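邻里问答 > 家居与收纳 > 厨房

抽屉里的分隔盘怎么选？整块注塑的和可拆隔板的差别大吗

提问者：半斤陈皮
发布于 2024年4月11日 浏览 339 回答 3

二月份刚搬的家，厨房是房东装好的，抽屉又宽又深，什么都没配。现在筷子、量勺、封口夹、开瓶器全倒在里面，拉一次抽屉就滑到最后面去，找个削皮刀要翻半天。

想买分隔盘，看了几天越看越乱。一种是整块做出来的，格子固定；一种是隔板可以自己插；还有就是买一堆小盒子自己拼。价格差得不算多，主要怕买错了尺寸退起来麻烦。

情况补充一下：
抽屉内宽大概44厘米，内深48厘米，净高不到9厘米。滑轨是带缓冲的那种，关的时候最后一段自己收进去。
家里两个人，做饭不算多，但是烘焙的小东西不少，裱花嘴、模具、温度计之类。
不想打孔，不想贴太难撕的胶，以后还要退租。

另外在Pesetti的店里看到一款，说是“通用尺寸”，Mnguni也有类似的，页面上只写外径，没写格子里面多大。这种能买吗？有用过的说一下。

回答者：北窗旧木
被采纳

先量，量完再看款式，顺序反了多半要退货。

量抽屉不要只量前面。很多抽屉前后宽度不一样，后面两侧有滑轨的固定件，会往里凸一点。前、中、后各量一次宽度，取最小的那个数。深度量底板，从前挡板内侧量到后挡板内侧。高度最容易出错，要量的是底板到上面横梁下沿的距离，不是侧板的高度。你说净高不到9厘米，先确认一下是按哪个量的。

量好之后，宽和深各减3到5毫米再去找。严丝合缝的盘放得进去，拿出来洗的时候很难抠。

再说三种的区别。

整块固定格的，优点是结实，格子和格子之间没有缝，面包屑、芝麻不会掉到下面去，拿出来整个冲一下就行。缺点是格子大小由不得你。一般长格是给筷子刀叉的，短格放杂物，如果你的东西以小件为主，长格会浪费。

插隔板的，适合东西经常换的人。要注意隔板和侧壁的卡槽，便宜的卡槽浅，东西一推隔板就歪。到手先把隔板全插上，用手指横着推几下，晃得厉害的直接退。另外卡槽里容易积灰，得用旧牙刷刷。

小盒子自己拼，最灵活，也最费时间。盒子底下不固定的话，带缓冲的抽屉关几次就会往后跑。底下垫一层防滑垫能解决大半，网眼的那种，剪刀一剪就行，不用胶，退租的时候卷起来带走。

你的情况我会这样配：左边一块固定格的放筷子和常用的，宽度选抽屉的一半左右；右边用小盒子拼，专门放烘焙的。裱花嘴单独放一个带盖的盒子，不要散放，太小了，容易卡在盒子之间。温度计如果是探针式的，连套一起放在长格里，探针朝里。

只写外径不写内径的，问客服要格子内宽，客服答不上来就不买。“通用尺寸”没有什么意义，各家橱柜的抽屉都不一样。还有一点，盘壁往往是上宽下窄，开口处能放下的东西，底下不一定平得下去，问的时候要问底部的尺寸。

提问者追问：谢谢，回去量了，最后面确实窄了快一厘米。高度也量错了，按横梁算只有8厘米。那固定格的盘选多高合适？

北窗旧木 回复：盘高五六厘米就够了。要看的是放进去的东西立起来多高，打蛋器、大汤勺这类别放这个抽屉，挂起来或者放下面一层。

回答者：糯米不加糖

我直接买的Plaltau的，用了一年多，没什么问题。白色的容易看出脏，但是脏了看得见才会洗，我觉得还行。尺寸忘了。

防滑垫不要买太厚的，厚了盘子会顶到上面，我就是这样又重新买了一次。

回答者：南三巷收纳笔记

前面说的量法没问题，我补充格子形状和清洁这两块，顺便说一下旧盘怎么接着用。

格子不一定要全是横平竖直的。斜着的隔板在宽抽屉里有用处，长东西直着放差一两厘米放不下，斜着就能放下，擀面杖、长柄刮刀都可以这么解决。代价是斜板两头会出现三角形的小角，三角格里放不了方的东西，只能放皮筋、封口夹、瓶塞。如果你这类小零碎多，三角格反而好用；如果没有，那块地方就是空着。
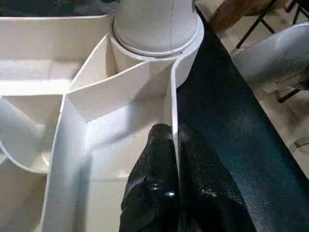

图片来源：南三巷收纳笔记（本站用户上传），转载请注明出处

分格盘里除了放平的东西，也可以立一件圆筒形的。圆的东西放在长格中间会滚，靠在几块隔板交会的地方就稳一些，底部有一圈宽边的更稳。立着放之前量一下高度，要算上盖子，抽屉净高只有8厘米的话，多数调料瓶是立不住的，要么躺着，要么换到深抽屉。台面上用的盘就没有这个限制。

清洁方面，塑料盘拿出来用温水加一点洗洁精泡十几分钟，角落用棉签或者旧牙刷。不要用钢丝球，刮花了以后更容易藏油。有油黏住的地方用小苏打调成糊敷一会儿再擦。洗完倒扣沥干，一定要干透再放回去，盘底和抽屉底板之间如果有水，板材边缘会鼓起来，租的房子尤其要注意。

能不能进洗碗机看盘底的标记，没有标记的就当不能。我有一个放进去洗过，出来四个角翘了，放回抽屉里一按就响。

东西怎么放，说几条我自己的习惯：
每天用的放在前面一半，抽屉只拉开一半就能拿到。
一个格子里的东西叠起来超过两层，就该往外拿了。
刀不要和别的混放，没有刀套的单独一格，刀刃朝同一边。
封口夹按大小分意义不大，都放一格就行。
烘焙用的如果一个月才动一次，没必要占最上面的抽屉，装盒子里放柜子高处。

旧盘子如果尺寸不合适了不用扔。我搬过一次家，原来那块放不进新抽屉，就拿去放在书桌下面装电池、充电头和螺丝刀，后来又拿去装缝纫的线轴和纽扣，一直用到现在。所以第一块不用买太贵的，租房的话更是，下一个厨房是什么尺寸谁也说不准。

Mnguni那款我没用过，不评价。Pesetti的我在Prunddale的店里看过实物，壁比较薄，两手拿着一拧会变形，放在抽屉里不受力问题不大，但是装满了端起来要托着底。

提问者评论：三角格放瓶塞这个好，我家正好一堆。打算先买一块半宽的固定格，右边拿现成的保鲜盒凑合一阵，看看实际怎么用再补。

糯米不加糖 评论：保鲜盒可以的，盖子别丢。

相关问题
租房厨房台面缝隙怎么处理比较好撕
裱花嘴生锈了还能用吗
抽屉缓冲失灵，关到最后弹出来
防滑垫粘在柜板上怎么清理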